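台所道具と工具箱のお手入れ覚え書き　金属の汚れ、塗装のはげ、クランプの使い方など

2024-03-03

ひな祭りのちらし寿司を作ろうと朝から流しの下をごそごそやっていたら、奥のほうからステンレスのバットが三枚出てきました。去年の秋に梅干しの容器を載せたきり、すっかり忘れていたものです。底に白い輪がくっきり残っていて、見なかったことにしてもう一度しまおうかと思ったのですが(笑)、せっかくなので一日かけて台所と作業部屋の金属ものをまとめて手入れしました。そのときにしたことと、前から書こう書こうと思っていたことを、順番もあまり気にせずに書いておきます。お茶でも飲みながら、気になるところだけ拾って読んでくださいね。

白い輪にはクエン酸

水道水が乾いたあとの白い輪は、洗剤でいくらこすってもびくともしません。水500ミリリットルにクエン酸を小さじ二杯ほど溶かして、キッチンペーパーに含ませ、汚れの上にぺたっと貼りつけておきます。うちでは30分、頑固なところは一時間。はがしたら、そのペーパーでくるくるとなでて、水でよく流します。

流したあとの拭き上げがいちばん大事で、ここで自然乾燥させてしまうと、また同じ輪ができてがっかりします。わたしは何度もやりました。古いさらしを手ぬぐいくらいの大きさに切ったものを引き出しに12枚入れてあって、拭き上げにはそれだけを使っています。

それから、クエン酸を使うときは塩素系の漂白剤をそばに置かないこと。有毒なガスが出ますから、同じ日に両方使うのもやめておいたほうが安心です。アルミの鍋や鋳物、大理石の天板にもクエン酸は向きません。

黒くなった油には重曹、でもアルミはだめ

オーブンの天板の隅にこびりついた茶色い油には、重曹を少しの水で練ったものを塗って、ラップをかぶせて一晩おきます。翌朝、いらなくなったポイントカードの角でそっと押すと、ぽろっと浮いてくるところがあって、これがなかなか気持ちいいんですよ。浮かないところは無理をせず、もう一晩。

アルミのものに重曹を使うと黒ずみます。義母からもらった行平鍋でうっかりやってしまって、りんごの皮を煮たらだいぶましになりましたが、元通りとまではいきませんでした。いまでもお味噌汁はその鍋で作っています。

スチールたわしは、ステンレスにはなるべく使わないでください。細かい傷に汚れが入って次から落ちにくくなりますし、たわしのかけらが残るともらい錆の元です。ナイロンのたわしで、筋目に沿ってまっすぐ動かすのがこつです。

作業部屋のトレーと箱

さて、ここからは作業部屋の話。夫の城なのであまり口を出さないことにしているのですが、部品を入れておくトレーだけは、わたしもビーズや金具の仕分けに借りるので手入れをしています。

トレーやふちの高い箱は、まず中身を全部出して、乾いた刷毛で隅の粉を掃き出します。いきなり濡らすと粉が泥のようになって隅に固まってしまいますから、水気はいちばん最後。傾斜のついた壁は汚れが筋になって残りやすいので、布は上から下へ一方向に動かし、一回ごとに面を変えます。

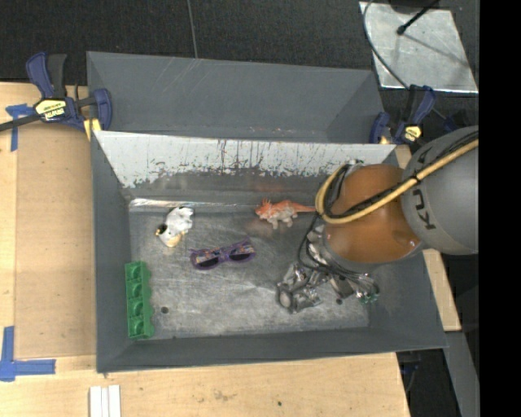 内壁に黒っぽい汚れの筋がついた灰色の箱。上のふちは塗装が欠けています。

筋になった汚れは、油っぽいものと錆っぽいものとで落とし方が違います。見分けがつかなければ、目立たないところで台所用の中性洗剤から試してみてください。ぬるま湯で薄めて布に含ませ、しばらく当ててから拭きます。それで布に黒い色がつくようなら油のほうでしょうから、同じことを二、三度くり返します。布がうっすら赤茶色になるなら錆を疑って、乾かしてから細かい耐水ペーパーを軽く当てます。塗装してある面は、ペーパーを当てるとあっという間に下地が出ますので、本当にそっとです。

ふちの塗装がはげてきたら、めくれかけたところだけを先に取ってしまいます。ぴらぴらしたまま上から塗っても、またそこからはがれてきます。取ったら段差を600番くらいのペーパーでならし、脱脂して、錆止めを薄く一回、乾いたら上塗りを二回。缶から塗るより、小さな筆で置いていくほうが失敗が少ないように思います。色はぴったり合わなくても、部品入れならだれも気にしません。古いトレーの塗料は成分がわからないこともありますから、削るときはマスクをして、粉は濡れた新聞紙で集めて捨ててくださいね。食べものに使うバットと部品用のトレーは、もちろん別々に。

クランプは道具を押さえるだけじゃない

片手でにぎって締められるバータイプのクランプ、お持ちでしょうか。箱でもまな板でも、動くものをこすったり削ったりするのは案外くたびれますし、危ないです。台に二か所とめるだけで、両手が空いて力もぐっと少なくてすみます。一か所だと、そこを軸にしてくるりと回ってしまうんですよね。

木のテーブルにとめるときは、口金と天板のあいだに段ボールかフェルトの切れ端をはさみます。わたしはこれを怠って、居間のテーブルに丸いへこみをこしらえました。へこみには、濡らした布を当てて上からアイロンをじゅっと数秒、これで半分くらい戻りましたが、塗装によっては白くなるそうなので、試すなら裏側からどうぞ。

使い終わったら、バーについた粉を乾いた布で拭いて、ゆるめた状態でしまいます。締めたまま放っておくと、樹脂のところがくたびれてきます。すべりが悪くなっても、バーに油はさしません。かえってずるっとすべって効かなくなります。

お便りから

9月の回に、Raelene Hoaniさんからこんなお便りをいただいていました。お返事がずいぶん遅くなってごめんなさい。
「缶の底の丸い錆が洗面台に移って取れません。買いかえたばかりの洗面台なので泣きそうです」

わかります、わかります。陶器の洗面台なら、まずはクリームクレンザーを丸めたラップにつけて、小さく円を描くようにこすってみてください。布だとクレンザーを吸ってしまいますが、ラップなら少しの量でよく働いてくれます。人工大理石やコーティングのある洗面台だと傷になることがあるので、説明書を先に見てくださいね。次からの予防には、缶の底に透明のマニキュアをひと塗り。爪にはもう使わない、どろっとしかけたものでじゅうぶんです。

しまう前のひと手間

最後に、冬のあいだに湿気を吸った引き出しのこと。中身を出して、晴れた日に半日ほど開けておき、底に新聞紙を二枚重ねて敷きます。金属の道具を入れる引き出しには、お菓子についてくる乾燥剤もいくつか。色の変わる粒が入っているものは、変わったら取りかえます。

三枚のバットは、ぴかぴかとはいかないまでも、酢飯を広げるのに気がねのないくらいにはなりました。ちらし寿司の錦糸卵は今年も太くて、娘に「きしめん?」と聞かれましたけれど。次は網戸の洗い方を書くつもりです。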